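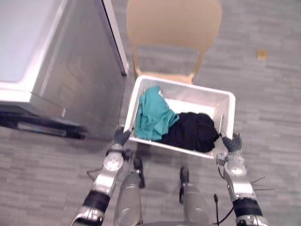 Do Laundry Baskets Really Need Holes?

By Nayeli Arriaga
December

Grown-ups will tell you a laundry basket has holes so the clothes can "breathe." Hmm. Clothes don't have lungs. A T-shirt has never taken a breath in its life. So what are the holes for?

Start with a damp towel. The water in it doesn't stay put forever. Tiny bits of it float off into the air, and we call that evaporation. If air can move past the towel, it carries the water away and more can follow. Shut the towel in a box with no holes and the air inside soon gets about as damp as it can be. Then the drying nearly stops.

Damp cloth also suits mildew, a kind of fungus that makes laundry smell like an old pond. Holes help a little with that. But would a basket with holes dry a soaking towel in the middle of a big heap? I doubt it. Air gets to the outside of a heap much more easily than the inside. 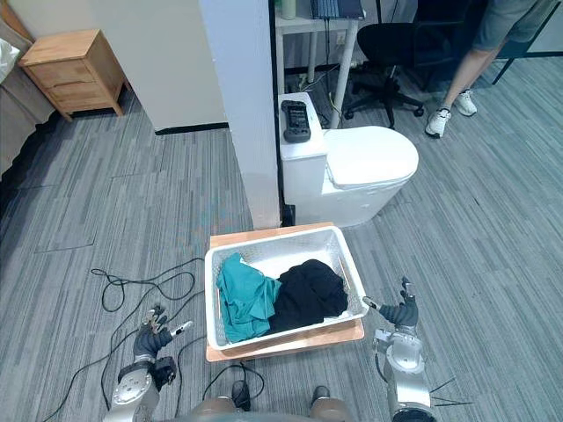

Two garments, one teal and one black, in a basket with mesh-like sides.

Now for another thing people say: "Sort by color or everything will be ruined!" Everything? Some new, dark clothes do let go of dye in the wash, and a pale sock can pick it up. Clothes that have been washed many times usually have less loose dye to give. And two dry shirts sitting side by side in a basket are not very likely to swap colors. Water does most of the moving.

You can test the first idea yourself. Wet two old washcloths and squeeze them out. Put one in a basket with holes and one in a plastic tub with a lid. Feel them after 3 hours, then again after 11. Write down what you find, even if it isn't what I said would happen. My neighbor Khang Tô tried it with thick washcloths and could hardly tell them apart at 3 hours. By 11 he could.

Questions for Nayeli? Write to the Nirkdale Children's Page | © Nirkdale Children's Page | Back to top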